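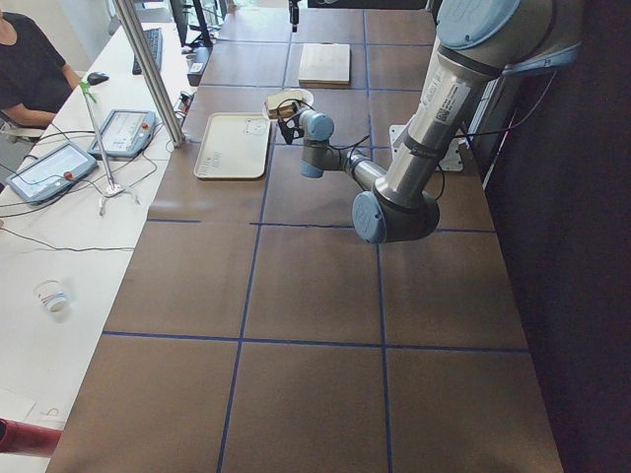

Clultard, August

Client Campaign Review: Demier Self-Checkout Launch
Submitted for the Applied Public Relations practicum by Elsie Hollis

Background

Demier sells a self-checkout screen to small bakeries and delis. The customer taps in an order, pays, and picks up a number. The company had run it in two shops before hiring the agency Fumano to get it some press. Our practicum group was given the coverage file, the pitch emails and one long phone call with Alby Baxter, who ran the account. My part was to work out what the campaign did for the client. I was told the campaign was a success before I opened the file, and I tried to set that aside.

What the agency did

Fumano wrote one press release and one customer story. The customer story was about Tóth, a family bakery that had put in the screen at the start of the summer. The release went to 183 contacts, a mix of trade editors, local reporters and newsletter writers. Baxter said the list was "hand built." I compared it with the agency's list for an earlier client and found a lot of the same addresses, including two writers who cover trucking.

The agency reported 30 pieces of coverage. That number is in the first line of its summary and again in the last line.

What I found in the coverage

I read all 30. Of those, 23 were the press release printed word for word on sites that post releases automatically. No reporter was involved in any of them as far as I can tell. They have no byline, and several still have the line asking editors to call for more information.

The other seven were written by someone. Two were short items in trade newsletters, one paragraph each. One was a list of "products to watch" where Demier came near the end and its name was spelled wrong. Three were local stories about the Tóth bakery that mentioned the screen once. The last was a proper feature in a bakery trade magazine, with an interview and a quote from a customer who didn't like the screen much. I thought it was the best piece in the file. The agency's summary gives it the same single line as everything else.

Reach

I don't trust the reach figure. It was made by adding up the monthly visitors of every site where the release appeared, whether or not anyone opened the page. When I asked for page views, the only number anybody could give me was for the trade magazine feature, which had 2,000. That is small next to the total in the summary, but at least it counts people who opened the story.

Sales inquiries

Demier did get more calls after the launch. The agency puts this down to the coverage. It might be right. Demier also had a booth at a regional food show in the same month and cut the setup fee, and no one asked callers where they had heard of the product. I don't see how anyone can split those three things apart now. Baxter agreed when I brought it up, then said clients "want a number," and I believe him on that.

The customer story

This was the strongest part of the work. Tóth was a real shop with a real line out the door on weekend mornings, and the owners were willing to talk. All three local stories came from it, and so did the feature. My complaint is that the story says the screen "transformed" the bakery. The owners told the trade magazine that it shortened the line and that older customers still go to the counter. I would have used that version in the release.

What I would change

Drop the reposted releases from the total, or list them separately. Ask every new caller one question about how they found the company, and write the answer down. Send the pitch to fewer people and change the opening for each group, so that a bakery editor and a local reporter don't get the same email. Check in with the bakery again after six months, when the owners will know whether they want to keep the screen.

Limits of this report

I did not speak to anyone at Demier. Our group asked twice and was sent back to the agency both times. I also did not see the budget, so I can't say if the feature and the local stories were worth what the client paid for them. The pitch emails I was given may not be all of them, as the replies stop partway through the launch month.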